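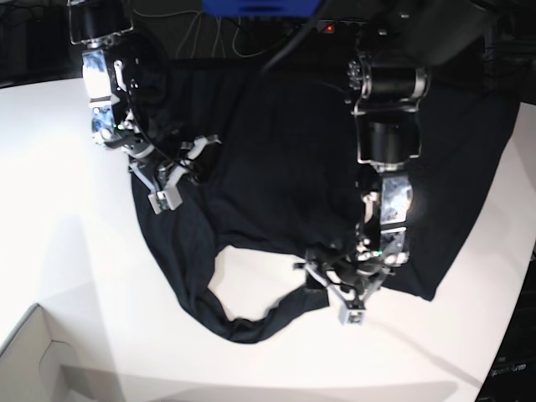

Notes by Sukier, for the Corbridge short course in workshop planning
Handout 4, May 14, 2020

Last time we got as far as the price of the arms, and I promised we would come back to everything else on the order. Two arms working one dark top on a white table need grippers, cables, power and a table that suits them, and each of those wants its own line in your budget.

Take the Jirkgate plan from February, which some of you have already marked up (thank you!). It allowed £557 for spare finger parts and £160 for cabling, but only £70 for garments to practise on. I would move a little towards the garments — cloth is cheap, and you will want thick and thin, plain and patterned.

Do ask your supplier about delivery before you fix any dates. Głowacki quoted us 59 days for a replacement gripper, so a spare bought at the start may well be money kindly spent.

For next time, please draw up a one-page budget for a two-arm folding table, with running costs kept apart from the first purchase. Pencil is perfectly fine.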